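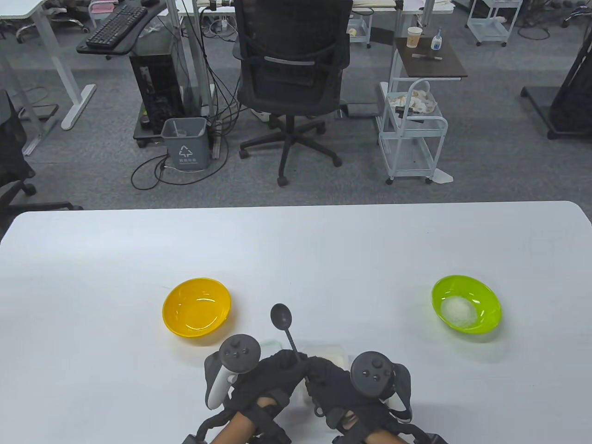

## 2. Moving a heap from one bowl to another

### 2.1 The task

The literature on kitchen work is generous toward knives. It has a good deal to say about stirring, and it has lately discovered the washing of leafy greens. Spooning dry goods from one bowl into another has been left mostly to grandmothers and to people who refill salt cellars for a living. We picked it for that reason, and also because it fits on a table.

The task is easily stated. A person sits or stands at a table with two bowls. One holds a dry white foodstuff, the other holds nothing. The person has a spoon. When the session ends, the foodstuff should be in the other bowl, and as little of it as possible should be on the table, the sleeve or the carpet. Everyone we approached agreed that they could do this. Most of them asked whether there was another part.

There was not. The full instruction, read aloud by Psarras in the same flat tone each time, was "Please move what is in this bowl to that bowl, and stop when you think you are done." The last clause caused more trouble than everything else in the study put together, and we return to it in Section 2.4.

### 2.2 Bowls, spoon and contents

Figure 2 shows the table with a heap in the green bowl and the yellow one still empty. Both bowls are plastic. They were chosen after a short, bad week with a glass pair that rang like a doorbell at every touch of the spoon and made people apologize. Plastic forgives. It also slides, a fault we decided to treat as part of the task, in keeping with the long tradition of deciding such things after the bowls have been bought.

The bright colors are a help to the person spooning. White rice against a white bowl on a white table is a test of eyesight, and we already had a test of eyesight. Against lime green, a last thin scatter of grains can be seen from a normal sitting position, and a person who leaves it there has chosen to. Yellow does nearly as well, although its glossy inside picks up the ceiling lights, and a small patch of glare on the floor of a bowl can pass for a pinch of sugar. More than one person went back for it.

The spoon is black and thin in the handle, with an oval bowl. We would have liked something deeper. Brzozowska, who ran the early sessions at Umesgate, argued for a proper flour scoop and was outvoted on the grounds that people at home use whatever spoon is nearest the front of the drawer. A shallow spoon asks for more trips and punishes the greedy load, and those were the two behaviors we wanted to watch. A scoop would have ended each session before anyone had time to get bored, and boredom, as it happens, is where the interesting habits live.

The contents were long-grain rice, short-grain rice, plain white sugar and coarse salt, one at a time, bought from Bhardwaj on the corner and kept in a lidded Hitent tub between sessions. All four are white, heap nicely, and look much alike from across a room. They don't behave alike. Rice comes off the spoon in a rush and then one grain at a time, with a few grains riding back for the return trip. Sugar pours well until somebody breathes on it. Salt is the best behaved and the least liked, chiefly by those with a paper cut.

We filled the starting bowl by weight only in the first round, then by eye. Gavalas has asked us to record that he objected.

![](#)

### 2.3 The table and what is around it

The sessions took place at a plain white table in a working office. We had hoped for a kitchen. The kitchen at Umesgate is shared with another department, which holds strong views about its use, and those views were put to us in writing.

An office turns out a decent kitchen as long as no one cooks. The table is the right height for the job, the light comes from overhead and stays put, and the white top shows up dark crumbs well. It shows up spilled rice very badly, and this was discovered mostly by elbow. Beyond the table edge the floor is gray carpet, about which we will say only that rice can be got out of it and sugar cannot. There are mesh chairs on casters, a recycling bin, and a computer under a desk with its cables heaped on the floor in the usual manner. A grain that leaves the table at speed has plenty of places to go.

Two shallow clear containers stood on the table between the person and the bowls. They were meant for spills. A person who dropped some rice was free to sweep it up and put it there, so that we could weigh it afterward. In practice the containers were used for almost anything else. People rested the spoon across them. They lined them up. One person moved both to the far side of the table before starting, spooned the whole heap across without losing a grain that we could find, and moved them back. We have no column for this.

### 2.4 What people did

We watched 12 people, each with all four contents, and kept notes by hand. What follows comes from those notes and from the talks we had with people afterward, usually while sweeping.

**The first load.** Almost everyone began too big. The spoon went in at the top of the heap, came out with a peak on it, and shed most of the peak on the way over. The second load was smaller. By the fourth or fifth, the person had found a size that traveled, and kept to it with real loyalty until the heap ran low. The change came sooner with salt than with rice. We think this is because falling salt can be heard on a tabletop, while a grain of rice slips off and keeps its own counsel.

**The path.** In principle, a spoon can go straight across the gap. Hardly any did. The usual route was a low arch, rising out of the heap, leveling off over the open table, and dipping well inside the rim of the other bowl before the wrist turned. People with a steady load went lower. People with a large load went lower still and also slower, holding the breath, as if carrying soup to a relative. Mac Carthaigh noted that talk stopped during the crossing and picked up again on the way back, often in the middle of a word.

**The tip.** There are two ways to empty a spoon. One can turn it over all at once, or one can tilt it and let the contents run off the side. Those who turned were quicker. Those who tilted built a better heap, and were seen to look at it. With rice, both groups then tapped the spoon on the rim to shake off the last grains. The tap is a strange thing. It was done with sugar as well, where little was stuck, and with salt, where nothing was. One person tapped before the first load. Asked about it, she said that was how you start.

**The second hand.** The instruction left it free. It did not stay free. As the heap shrank, it crept in to steady the starting bowl, then to tip it, so that what was left slid down into the low side and could be scooped in one place. Everyone came to the tipped bowl in the end. The only difference was how much scraping at a flat bottom they were willing to put up with first, and in one case this was a great deal. The receiving bowl was hardly touched by anyone. It was treated as a guest.

**The end.** We come now to "when you think you are done." With a spoon and a round bowl, the last of the rice is a poor bargain. Each trip carries less than the one before, until a person is ferrying a single grain across a table with every sign of care. Where to stop is a matter of character. Some stopped at a thin scatter and put the spoon down with a click. Some chased the scatter around the bowl. A few lifted the starting bowl and poured the remainder into the other one, a move that had been open to them from the very beginning and that they seemed a little ashamed of. The instruction did not forbid it. We had simply failed to think of it, and so had they, until the spoon had let them down for long enough.

Nobody poured at the start. We asked why. The answers amounted to this: there was a spoon on the table.

### 2.5 Notes on repeat sessions

For those who wish to try it, a few points that cost us time.

Wipe the spoon when changing contents. Sugar after salt is fine for the study and bad for whoever uses up the sugar. Set the bowls level with each other, one to the left and one to the right, and leave a gap wide enough that the spoon must cross some open table. Pushed rim to rim, the bowls turn the task into shoveling, and the arch disappears. Swap sides partway through. Right-handed people moving from right to left turn the wrist inward to tip, and they dislike the reverse more than they will admit.

Do not use lentils. They are easy to see, pleasant to spoon, and they roll.

Buy more rice than you need. We began with 1000 grams of the long-grain and finished with noticeably less, and Deligiannis has asked that the difference be put down to the carpet.

**Figure 2.** The table in use: an empty yellow bowl on the left, a green bowl on the right with a white granular heap in it, and the black spoon held upright between them. The clear containers are partly hidden behind the hands.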